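Shop – Portraits – Pets – Kits – Contact

Jalura Custom Mosaic Portrait, Small Tile

Send us one photo and we make from it a portrait in small square tiles, all of them glued by hand on a stiff board. Lindsay Brunton draws the plan on grid paper first, and you receive a scan of it before any tile is placed. Two rounds of changes are included in the price. After this we must ask a fee, as the plan has to be drawn again from the eyes outward.

Please choose a photo where the light comes from one side. A flash from the front makes the face flat, and then the nose is very difficult to show in tiles.

Sizes
Tornach: 200 tiles on each side, for one or two faces
Atodmont: 300 tiles on each side, for groups up to 4 people

Colors are gray scale or warm brown. For full color, write to Isla Hapeta before you order and she will tell you if the photo is suitable. Glasses are no problem. Thin jewelry usually gets lost, so we leave it out.

Making time is six weeks from the day you approve the plan. Orders for the end of the year are closed, and the next free places are in January.

The board arrives with two hooks already fixed on the back.

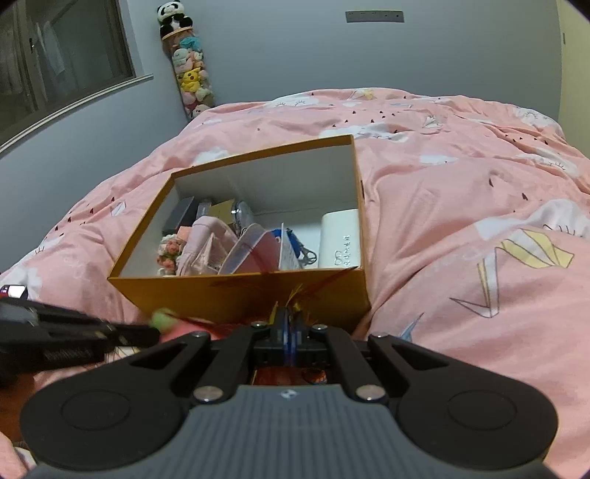

The larger size is heavy – please use both hooks and a proper wall screw for each one.

3 comments – 18 shares

Related items
Triệu Pet Portrait
Grid Paper Pad, Large
Spare Tiles, Warm Brown
Gift Card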